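Splitting shared costs when one partner's income is irregular

My partner and I moved in together in November. I do escort work and my income swings a lot from month to month. My partner is salaried. We split rent evenly, and slow months cause arguments. What split works? 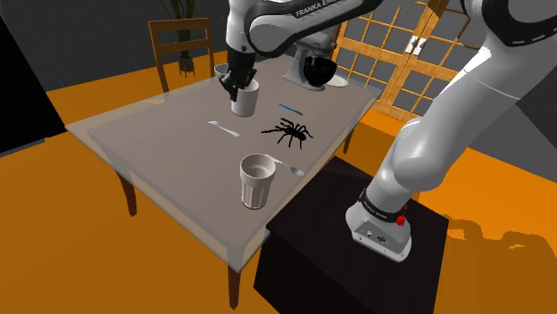

Cup held above the table.

Posted by Javska

Use a percentage split. Average your last 5 months, compare with the salary, and recalculate every 2 months. Keep a joint account for rent only.

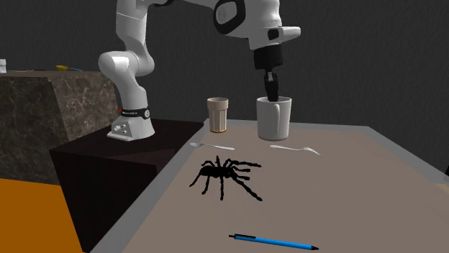

Arguments about money tend to start when the bill is due. Set the talk for another time and keep it short. Put the tablet away first, even if all it has on it is a white robot arm with its gripper pointing straight down. Agree on a floor amount you can pay in your worst month.

Posted by Ornbridge

same problem here, we just take turns with groceries

Posted by Kistlow

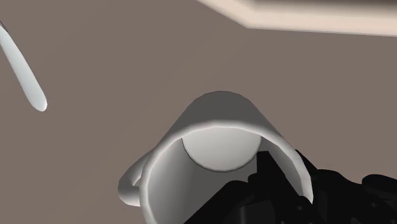
White mug, seen from above.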